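Mikotach desk in walnut finish - review

I bought the Mikotach in November as a hobby bench for small repairs. The dark brown top has a bit of gloss and wipes down easily.

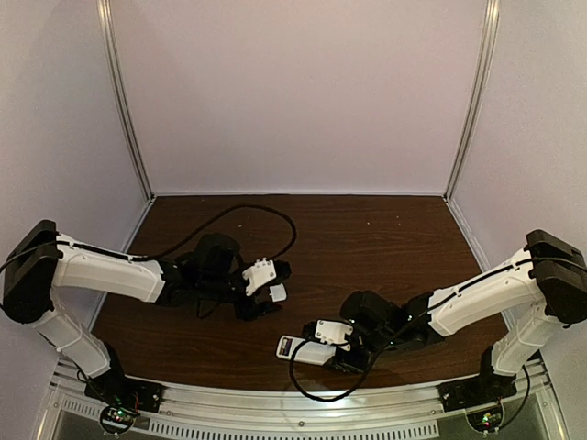 Dehua Duan: Does it mark? My old Grasthorpe was covered in rings within a month.

No rings on mine - fine scratches do show up in strong light.

Battery jobs
White plastic stands out well on the dark colour, handy with remotes and their small covers. I had odd AAs in mine, a HUATAI and an "ultra". 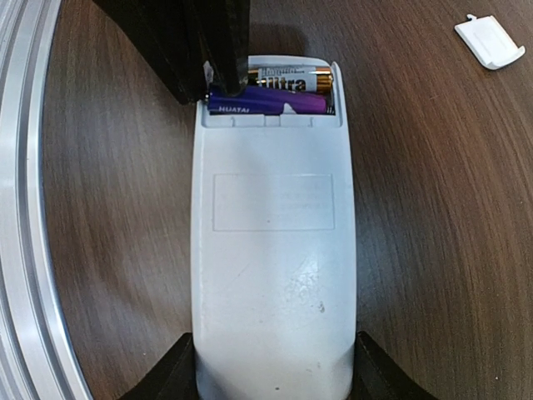 Surface and edge
The grain hides dust. I've had around 31 small jobs across it, and the worst I can find is a couple of short pale scratches. 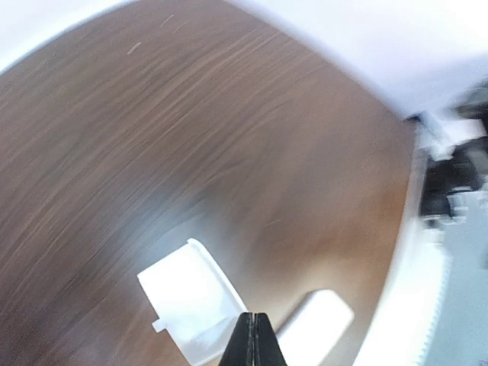 Brown wood grain and the curved edge.

Four stars. I'd buy it again, though Solberg delivery took 2 weeks.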